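Home Projects Updates Funders Contact

Gorkby Swap Shop: how we're doing at the halfway mark
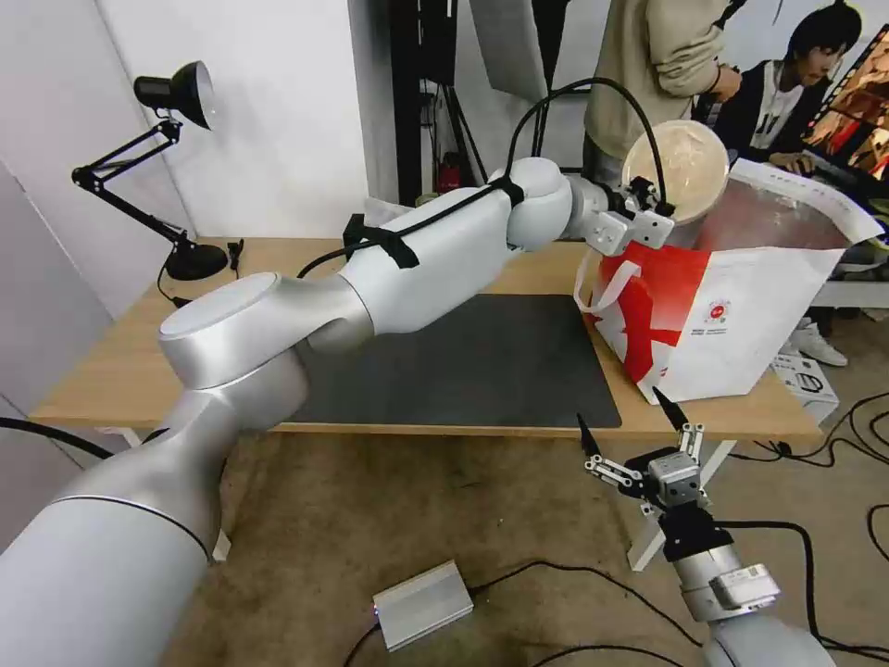 A white-and-red paper bag with a rope handle, on the table.

Hi again to everyone at the Krasniqi Fund! I promised you a proper update in September, so grab a coffee (mine's already gone cold).

The big news is that we're open, and we're open twice a week now. The Saturday session was always the plan, but so many parents asked for an evening one that we gave in and added it. Kids' coats go first, then school shoes, then anything with a dinosaur on it. Grown-up clothes move slower, and I've stopped taking men's suits completely. We had a whole rail of them and they just sat there.

Money: of the $2000 you gave us, $1000 went on rent for the Vurach Street unit, which covers us through winter. The rails and hangers came in under budget, yay, but the secondhand washing machine needed a new pump and that ate the savings. I still have 2 invoices to chase and I'll send copies when they land.

Things that haven't gone so well. The Tiltance bus route changed over the summer and it doesn't stop near us anymore, so folks from the north side have a long walk with heavy bags. I've written to the bus company and heard nothing. Our sign-in sheet is also a mess. People skip it when the line gets long, so I can't give you the visitor numbers you asked for and I'd rather say so than guess. I'm going to try putting the sheet by the door.

Next up are 4 mending evenings before the holidays, starting with zippers and hems. We have thread for years but could really use another sewing machine, if you hear of one going spare!

I'll write again once the mending has started. Come by any time, the kettle's on.

3 comments | 11 shares

Contact us | © Gorkby Swap Shop | Back to top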